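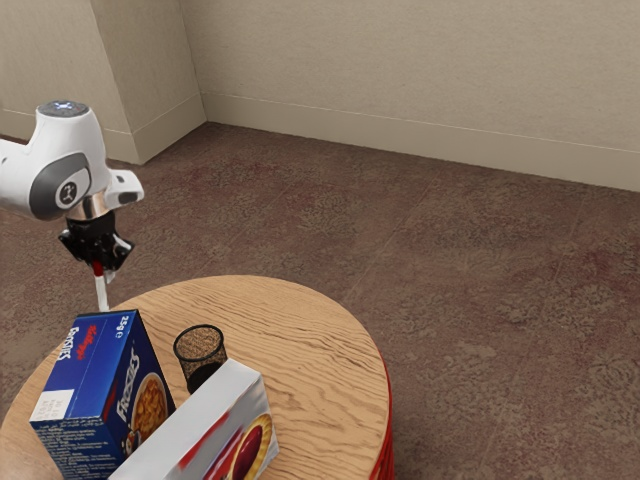 Según los desarrolladores de Mellor, el problema nunca estuvo en el brazo, sino en el tiempo que el planificador tardaba en decidir por dónde pasar cuando había varios objetos juntos sobre una mesa. La versión 3 de su programa de control, presentada el 7 de septiembre en Lisville, cambia esa parte por completo.

El nuevo módulo genera hasta 1000 trayectorias candidatas antes de cada movimiento y descarta las que acercan demasiado la pinza a cajas, vasos u otros envases. La comprobación de colisiones se hace ahora en paralelo con la percepción. Hedell, que colabora en el proyecto desde mayo, ha aportado 2000 escenas simuladas de mesa para las pruebas.

La actualización incluye también un visor para repetir una ejecución paso a paso y exportar el registro. Los usuarios de la versión anterior tendrán que volver a calibrar las cámaras y convertir sus archivos de configuración.

El laboratorio de Buloswood será el primero en instalarla, en 5 puestos de trabajo.

Imprimir | Enviar por correo electrónico

Utilizamos cookies propias y de terceros para mejorar nuestros servicios. Si continúa navegando, acepta su uso. Aceptar | Más información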